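Right, I've just come out of Grarura at the Stistdale Picture House and I need to go on about it for a bit. Mild spoilers for the first half hour, none after that.

1/ The setup
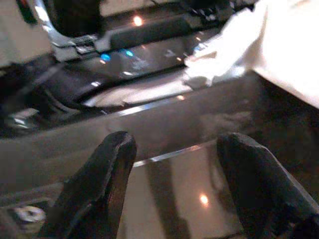
2/ The story

Sølve Wallin plays Lazăr, a piano tuner who goes back to the fishing village he left as a teenager because his brother wants to sell the family house. If you've only seen Wallin as the shouty detective in Bromulex you are in for a shock. I don't think he raises his voice once.

3/ The brother

The brother is played by Sorin Iordache and I can't believe this is his first lead. He's been the third policeman from the left in so many things! He gets a scene at a bus stop, just him and a bag of oranges, and the whole row I was in stopped eating.

4/ Wallin learned to tune for this. You can tell. There's a long bit where he works his way up the keys and the camera stays on his face the whole time, and you start hearing the wrong notes before he does (or you think you do, I'm tone deaf, so well done to the sound people).

5/ It was made with a crew of 30, mostly in one house, and they shot it in January so the light is only there for a few hours. Everyone's breath shows indoors. I was cold watching it and I had my big coat on.

6/ Things I wasn't sure about: the cousin turns up, says something mysterious about the boat and then isn't in it again for an hour. Also the dream. I could have done without the dream. My sister loved the dream, so ask her.

7/ The music though!! Hardly any for the first half, then one tune that comes back three times, a bit slower each time. I've been humming it since the car park and getting it wrong.

8/ Someone asked if you need to have seen Bromulex first. No, completely separate, same director and that's it. Bromulex is the one with the chase through the glue factory. I'd still watch it, it's great fun, but don't go into this one expecting a chase. The fastest thing in it is a goat.

9/ The Picture House seats 300 and I'd say go on a weeknight, you'll get the middle. They've got it until Thursday and there's a subtitled showing at teatime as well. Ask for the back half if you're tall, the front rows are still the old ones with no leg room.

10/ Best bit, and this isn't a spoiler: the two brothers trying to get a piano down a staircase. No cuts that I could spot. Iordache gets the giggles and I'm sure it's real, and Wallin just keeps hold of his end and waits for him.

11/ Going again with Mum at the weekend. If anyone knows whether the soundtrack is coming out on record please shout, I've looked everywhere and can only find the trailer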